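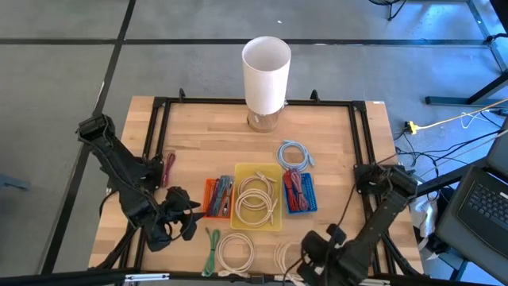

Hillik wrote: the club rules say a cable counts as sorted when it is in the bin for its color. They don't say what happens to a cable that is half in and half over the rim. Which is it? Our team lost points on this in October and we would like it settled before the summer round.

From: Stoyanova
To: Winville robotics club list
Date: 24 June 2019
Subject: Re: [cables] scoring and time limit

Replying to the rim question first. A cable counts if both connectors are below the rim when the clock stops. If one connector hangs outside, it scores zero for that cable and no penalty. I will put this wording in section 8 of the rules.

> Can we also raise the time limit? 300 seconds is
> tight for two arms if one has to regrasp.

No. It stays at 300 seconds. Regrasping is the part of the task we want people to work on. The Fadon team finished its last practice run with almost 12 seconds left and did not change the arm speed to do it. They closed the fingers partway before the descent, so the gripper reached the table with less width and pushed fewer neighboring cables aside.
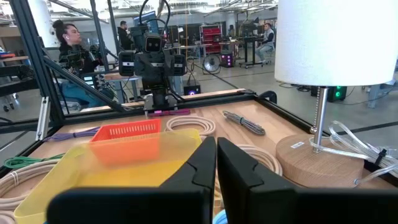 Wrist view, fingers nearly closed, yellow bin to the left.

Two notes on the wrist view for people training on it:

1. The bins let light through to different degrees. Orange seen through the yellow plastic comes out amber, and a plain color threshold will merge the two. Use the head view to locate bins and the wrist view for the final approach only.

2. The lamp stays on the table as an obstacle. Touching it is allowed. Moving its base off the start mark ends the run.

> Do coiled cables have to stay coiled?

No, but a loose one is harder to get below the rim.

Still open: whether a cable dropped off the table can be put back by hand. I lean toward no. Send objections to the list, please, and keep them out of the bug tracker.

Stoyanova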